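Print this page | E-mail this page

Does the Dorkine grasp filter earn its keep?
Student project report, final version
17 May 2024

Our project started from a claim we did not believe. The Dorkine package, which our lab uses to clean up hand-held gripper recordings before training, is said to throw out "bad" demonstrations automatically. It reads the jaw opening and the wrist camera, gives every clip a grasp score, and drops anything under a cutoff. Everyone in the course had been using it with the default settings. We wanted to know what was being dropped.

We took 2,197 clips from the Pladari kitchen set, recorded by students since November. Each clip is one attempt to grip, move or open a household object. We ran the filter once with defaults and once with the cutoff lowered, then looked at the rejects by hand. With defaults it rejected 807 clips. That is more than a third of the set, and it should have made somebody ask questions earlier.

The score has two parts. One checks that the jaw opening settles and stays put. The other runs a small contact detector on the picture and asks whether both pads touch the same object. The manual says the second part is "tuned for general household items" and leaves it there. We could find no list of the items.

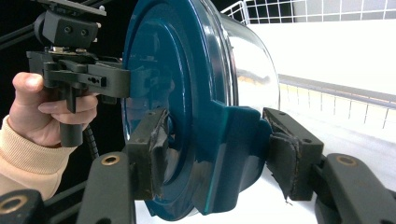 Fig. 1. Hand-held gripper closed on the teal lid of a stainless-steel container, right pad on the tab.

Shiny objects were where the detector did worst. Reflections on a curved rim or polished steel seem to get read as edges, and the contact point jumps from one video frame to the next. Torn pad covering may make it worse, as a loose flap changes the outline of the pad. We can't separate the two effects with the clips we have – we did not record the same objects with fresh pads, and we should have.

Of the rejected clips, we judged over half to be usable. Two of us labeled them separately and then compared. We agreed most of the time, but "usable" is a soft word, and a stricter reader might side with the software more often than we did. The jaw opening check, on its own, held up much better. It is also about ten lines of code.

We then trained the Cinmont policy twice, once on the filtered clips and once on everything that passed the jaw check alone. We ran 12 trials with each version. The second did slightly better on lids and the same on everything else. With so few trials that difference could easily be luck, and we would not put it on a poster.

Our advice for next term is modest. Keep the jaw check. Turn the contact detector off for metal and glossy plastic until there is a version that reports how sure it is. Save the rejects – the default deletes them, and we only had ours thanks to a backup on the El Fassi server.

Comments (3)

gripnotes: Did you try just blurring the image before the detector? Fixed half my problems with a steel kettle.

Reply from the authors: Once, on a small batch. It lost thin handles completely, so we stopped there.

lab_bench_2: 12 trials is nothing. Good that you said so, but why run them at all?

Contact the course office | Copyright project authors | Back to top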